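HOME ECONOMICS FOR THE RELUCTANT
Handout 2: The Sandwich, Considered as a Procedure
Instructor: Aarne Huttunen
Revised 11 Oct 2018

Read this before the session. I know how that sentence is usually received, so the parts that will be marked come first.

What you hand in

One page, in your own words, setting out how to assemble a sandwich for a person who has never assembled one. Maximum 200 words. Last year's longest ran to 583 and still left the bread in the bag.

You also hand in a sketch of your table, seen from where you stand, with everything on it before you begin. Artistic merit carries no marks. Legible labels carry 15.

1. Setting the table

Most of the trouble in a kitchen starts before anyone touches food. Somebody puts the toaster at the far end because that is where it fits, then spends the rest of the exercise leaning over the beans to get to it.

Our rule for the term is that the thing you use first stands nearest to you. Side items go behind it. If you think you have a better arrangement, draw it and defend it in the margin. Keden's group did this in the first week and their arrangement was in fact better, which I have mentioned to them only once.
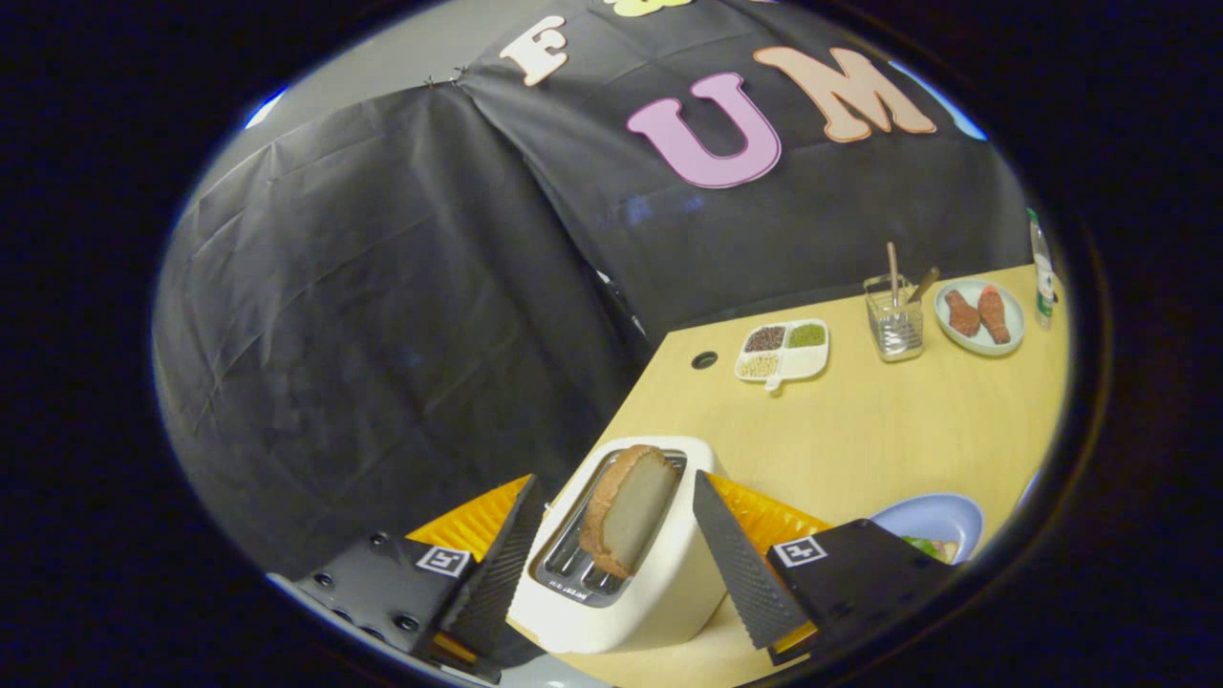
Fig. 1. Toaster to the front, bread upright in the slot, divided dish and utensils behind.

Note the dish. Dark beans, green mung beans and pale beans each have a compartment, and they are expected to stay there. Students always ask what beans are doing in a unit on sandwiches. They are a side. They are also a test of whether you can work next to something without tipping it over, and the results so far have been mixed.

Utensils stand upright in one holder. A fork lying flat on a table has a way of ending up under a plate, where it will be discovered by whoever does the clearing.

2. Bread

The bread goes in the slot standing up. You would think this could go without saying. It went without saying in my first year of teaching the course, and I now say it.

Things your written procedure has to settle:

- which slice you take, and from which end of the loaf
- how far the slice should stand out of the slot, so that a hand can get hold of it later
- where the slice goes when it comes out (have the plate down first, please)

"Toast the bread" is three words and will be marked as such. Jovero wrote "toast the bread until toasted" in the practice round. I admired the confidence and gave it nothing.

3. Building up

Work on one plate and keep it directly in front of you. Anything waiting its turn stays on its own plate farther back. Two plates doing one job each will save you from the common sight of a half-built sandwich being moved out of the way of its own filling.

The order we use in class is base, greens, filling, top. There is a respectable school that puts the greens last, on the grounds that lettuce slides. So it does. A large leaf also hides whatever is under it, so check your base before you cover it. In the second view of the table the leaf has taken over most of the blue plate, with only a pale edge showing at the right, and the two patties are on the mint-green plate behind. Ask yourself what the next line of your procedure would be if you walked in at this point. If your answer is "finish the sandwich," go back to section 2 and read the remark about Jovero.

The water bottle belongs near the back edge, cap on. Juntunen will tell you why if you ask, and the story takes up most of a coffee break. 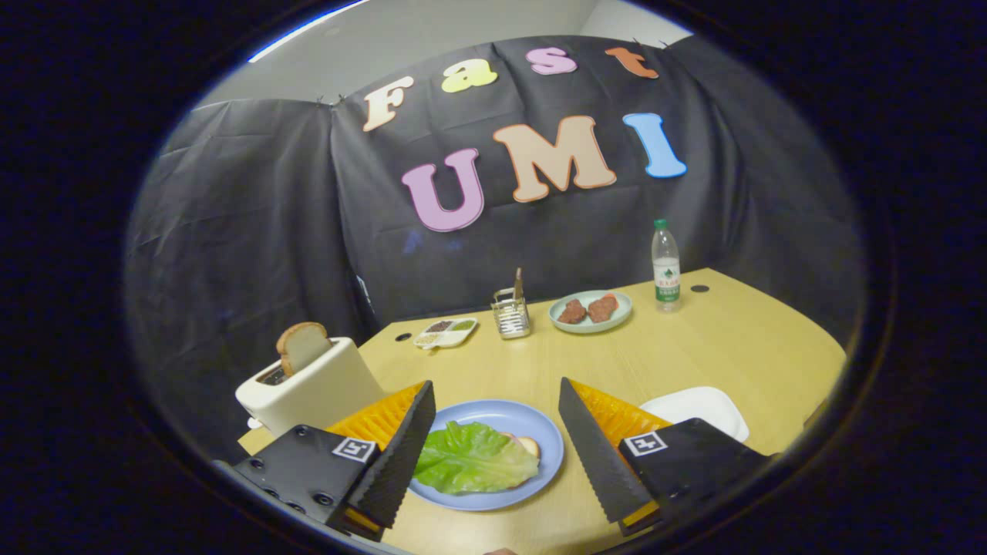 4. Clearing up

Clearing is part of the exercise and carries the same weight as building. I repeat this every term to a room of people putting on their coats.

- Plates first, stacked by size.
- Lift the divided dish with both hands and keep it level.
- Leave the toaster until last. Unplug yours before you move it, and shake the crumbs out over the bin.
- Wipe toward yourself, never toward the person opposite.

For next time

Read the Bikomari handout on soup. Bring a spoon.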